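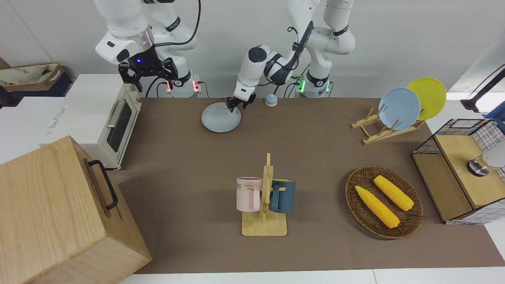 我跟蔡美娟約在她家樓下的豆漿店，她遲到了，一進門就說對不起對不起，昨天字幕軸又跑掉了，弄到天亮。然後她點了兩份蛋餅，都是她自己的。

先交代一下，《Puranley》是一部只在網路上看得到的連續劇，第一季去年十月播完，講一對姊妹接手一間快倒的渡輪售票處。每集長度不一，短的像預告片，長的可以看掉一碗麵。我是半夜滑手機滑到的，從第一集追到天快亮，隔天就寫信去問能不能訪問。回信的就是蔡美娟，編劇、導演、剪接都是她，字幕也是她（難怪！）。

我最想問的是片長。現在大家做網路劇都在算秒數，前三秒要有鉤子，一分鐘要有反轉，她居然在第二集放了一整段兩姊妹對帳，對到後來兩個人都不講話。

「我知道那一段會掉人啊。」她說，「後台那條線直直往下，我看得很清楚。可是留下來的人後來都留到最後一集，我覺得很划算。」

我問她有沒有想過剪短。她說剪過，有一版只剩一半，給吳添福看，他看完只回了一句：那她們幹嘛吵架？吳添福是這部片的錄音兼配樂，兩個人從學生時代就一起拍東西，吵架的經驗比劇本還豐富。蔡美娟說她氣了一晚上，隔天把對帳那段全部放回去了。

錢的事她講得比我預期的大方。第一季的製作費有一部分來自觀眾贊助，一共125個人，每個人的名字她都放在片尾，字很小，跑得很慢。「有人寫信來說，片尾太長了，他媽媽找不到他的名字。我就把字放大一級，結果片尾又更長。」剩下的就是她接婚禮剪輯、接公司尾牙影片賺來的，再加上演員的體諒。她說到體諒兩個字的時候停了一下，又補了一句，第二季一定要付到正常的錢，不然她不開機。

說到開機。第一季全部在一間借來的售票亭裡外拍完，亭子很小，攝影機進去，演員就得側身。我以為那些從窗口看出去的鏡頭是什麼風格宣言，還在筆記本上寫了一大段心得，她聽完笑到筷子掉地上。「就真的只有那個位置站得下人啦！」好吧，心得作廢。

不過站得下人的位置她倒是用得很兇。第三集姊姊在窗口裡面，妹妹在外面排隊，排在客人後面，輪到她的時候她真的買了一張票。整場沒有配樂，只有海風跟零錢的聲音。我跟她說我在那邊哭了，她說很多人都在那邊哭，她自己完全沒有預料到，她以為大家會在第五集哭，為了第五集還多拍了一天。

「第五集大家都在罵男朋友，」她說，「沒有人有空哭。」

上架的過程比拍片還折騰。她先投了幾個影展，Climitthorpe網路影集展收了，給了一個下午的時段，那天她在會場認識了Arif Matubbar，後來英文字幕就是他幫忙校的。他第一封信裡挑出的問題，蔡美娟到現在還背得出來，因為她把「補票」翻成了一個聽起來很像補牙的詞。兩個人從來沒有通過電話，都是寫信，改一個字可以來回好幾趟。

接著有個叫Manalastas的平台來談獨家，條件不差，只是希望她把每集統一成4分鐘，方便排進他們的直式短劇頻道。她想了很久，也真的試排過一次，排完發現姊姊整季都沒有把話說完過。後來就沒簽，自己開頻道，自己排時間，自己半夜按下公開。
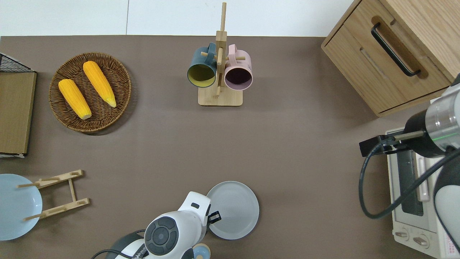 Philomena Antwi覺得沒簽有點可惜，她在網路影集展的討論串裡留過言，說統一片長對觀眾未必是壞事，通勤的人就是需要知道自己能不能在下車前看完，創作者把這件事當成投降，對觀眾不太公平。

我把這段留言唸給蔡美娟聽，本來以為她會反駁，她點頭點得很用力。「她講得對耶。我自己坐車也這樣，看到十一分鐘的片就會想說算了回家看，然後回家就忘了。」所以第二季她打算在標題後面直接寫長度，讓大家自己選，長的那幾集也會在中間找一個可以停的地方，「像書籤那樣，可是畫面上不會跳什麼東西出來」。怎麼做她還沒想到，吳添福提議用汽笛聲，聽到汽笛就表示你現在下車也沒關係。我個人很喜歡這個主意！她說再看看，汽笛聲聽多了會膩。

頻道現在有2628個訂閱。這數字放在大平台上很不起眼，她也曉得，可是留言區的密度很驚人。有人整理了售票亭牆上時刻表的班次，發現第四集的末班船跟第一集對不起來，寫了好長一篇推論，說這代表時間跳了一年。我問她是不是真的。

「是余國華貼錯。」余國華是美術。「可是那篇寫得太好了，我現在第二季就照他那個寫，真的跳一年。」她說完馬上拜託我先別登，過了一會兒又說算了登吧，反正那位觀眾一定會發現的。

我們聊到選角，聊到她為什麼不肯讓妹妹留長髮，聊到一個叫Ploner的剪輯外掛怎麼在交片前一晚吃掉她整條音軌（她講這段的時候非常激動，隔壁桌都回頭了）。第一季的試鏡她收到200封信，每封都回，有的回得很短，有的寫成了長信，還有一個沒選上的演員後來變成她的場記，第二季會露個臉，演買了票卻沒上船的客人。

問她會不會怕第二季沒人等，她想了一下，說怕是怕，但她更怕姊姊那個演員把頭髮剪了。那位演員前陣子接了舞台劇，角色需要，可能要剪。要是真的剪了，劇本第一場就得改，她現在手上有兩個版本，一個有頭髮，一個沒有。沒有的那個比較好笑，她有點偏心。

豆漿喝完她又去外帶了一份飯糰，說是給吳添福的，他今天要錄汽笛，人已經在碼頭等了。我問她不是說再看看嗎，她說對啊，錄回來再看看。

分類：專訪／網路影集／獨立製作

分享 125　留言 4

聯絡我們｜投稿須知｜© 版權所有，轉載請先來信｜回到頁首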